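Forum: Workshop and Home Automation
Thread: Can any of them clear up after tea yet?
Started Oct 23, 2025

sikley_dave
My sister runs a small café in Sikley and wants me to tell her whether a robot arm could do the clearing up by next summer. I said no. She has seen a video from Kokkonen and says yes. She has 32 covers and one person on the sink. What she wants done is plates and bowls off the table, boards wiped, cups back where they live. No cooking. Has anyone here got close to that with something that isn't a research budget?

Mugtree
Depends what you mean by close. Picking up one known cup from one known place has been done for years. Picking up whatever the customer left, wherever they left it, is another job altogether.

R. Galindo
I work on this sort of thing, so take my view as biased. Kitchen chores are better practice than people think. You get hard things, soft things, thin edges and glass on one table, and each wants a different grip. Some views of a table setup, two from the side and two from down at the wrist: 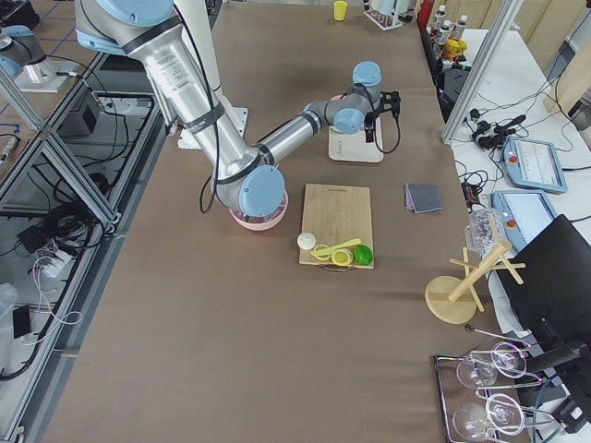
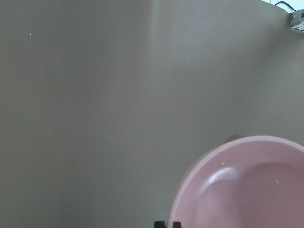
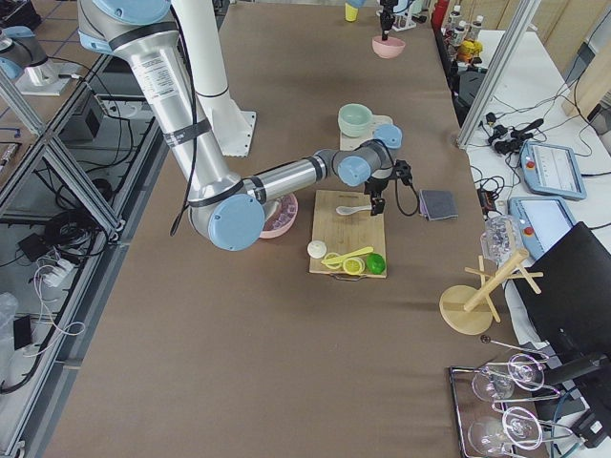
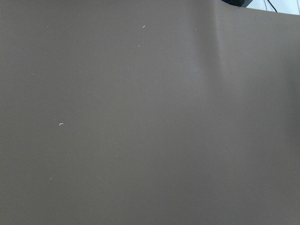

My answer to Dave is that an arm can do parts of the clearing, slowly, if you let it have its own table. A bowl is a fair target. You can take it by the rim, and if you are a few millimetres out it usually forgives you. Cloths are still hard. A folded cloth is fine until somebody unfolds it, and then it never has the same shape twice. Stemmed glasses I would leave to your sister.

The other thing is seeing. A wrist camera is very good when the thing you want is near the fingers. Move it a bit and all it gets is plain table, so it needs help from a camera that can see the lot. Budget for both.
— Rigoberto Galindo

stullo_owner
I disagree about the bowls. We had a Stullo arm on trial in June for loading trays at work, and shallow dishes were the worst of it. It would pinch the rim, lift, and the dish would swing. Anything with food left in it went on the floor. We paid 600 a month and sent it back after 2 months.

R. Galindo
Was it a two-finger gripper with hard tips?

stullo_owner
Yes, the ones it came with.

R. Galindo
Then I believe you. Softer pads help a lot, and so does lifting slowly with the wrist level. But I agree that a dish with leftovers in it is a different job from a clean one. I should have said that.

Mugtree
And the lifting isn't even the chore. The chore is knowing the lemon goes in the bin and the lime goes back in the fridge. My lad can't do that and he is nineteen.

kettle_and_vice
On the shop-floor side it's much further along. We have an arm feeding blanks into a press and it did 3000 last week with one stoppage, when a blank came through bent. But every blank is the same, they arrive the same way up, and no one walks through the cell. A café has none of that. I wouldn't put our arm within reach of a customer at any price.

sikley_dave
That's more or less what I told her. She would settle for something in the back that only empties the racks. Does that change anything?

kettle_and_vice
It changes a lot. Same racks, same cups, same place every night, door shut. You might get somewhere.

stullo_owner
You'd still have somebody standing there to pick up what it drops. I'd spend the money on a second dishwasher and a few more hours for whoever is on the sink.

R. Galindo
For next summer, so would I. In the back room with fixed racks I'd call it possible but not cheap, and she should ask to see it run with her own crockery for a full evening before signing anything. The people at Skuradden will let you bring a box of your own stuff along. Bring the awkward ones — the thin saucers, the jug with the odd handle.

sikley_dave
Thanks. I'll take the saucers and report back. She is still cross with me.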